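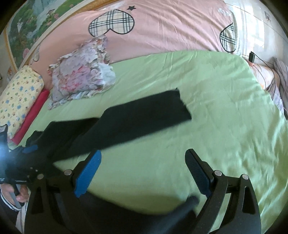

1/ Second round of pad tests on the hand-held grippers. Same bodies as last month, new finger pads, textiles only. Short thread with notes, mostly for Iqra Abbasi and Jérémie Riviere, who asked for them. The flat-surface fixture at Purkalcombe told us very little about cloth, so this round is on a made bed: fitted sheet, duvet, and a long black garment laid across it. One tool holds the near end, the other comes in open from above. Black on light green is an easy contrast case for the camera. Black pads on black cloth would be a harder one, so the blue stays for now.

2/ Pads compared: the old smooth set from Nistor and a textured blue set. Smooth pads slip on knits at low trigger force. You squeeze harder, the linkage flexes, and the tips toe out. Textured pads hold with less squeeze but let go late. On thin cotton the release is the bigger problem.

3/ Numbers so far. 58 grasps per pad set, same operator. Smooth: 39 clean pickups. Textured: 4 more than that. I expected a larger gap. Most of the misses in both sets were approach angle and had nothing to do with the pad.

4/ Approach angle, then. Coming in steep, the tips push into the mattress and the cloth moves away from them. Coming in shallow, the lower tip gets under an edge, but you lose sight of it between the arms. Kittipong Intarasuk prefers shallow. I get better results steep with a small drag toward me before closing.

5/ Camera. Wide fisheye, mounted behind the jaws. It keeps both tips and the far end of the bed in view, which helps tracking. Cost is glare. Any window in the upper part of the image blows out and the exposure takes too long to settle after a fast wrist turn. Locking exposure fixes that and makes dark cloth worse - pick one.

6/ Two-handed work is where the wide lens earns its keep. The second tool (GenRobot.AI on the body) shows up behind the left jaw with the lettering readable, so for relative pose you can check the tracker against the image directly.
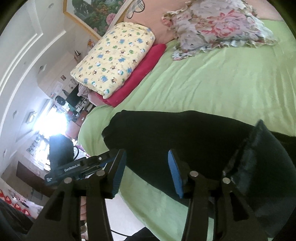

7/ Still open

- Release on thin cotton. Getsemaní Bañuelos suggested a shallower ridge, parts ordered.
- Trigger return spring feels weak after 539 cycles. No measurement yet.
- Exposure lock per task instead of per session.

Next set is towels, in October.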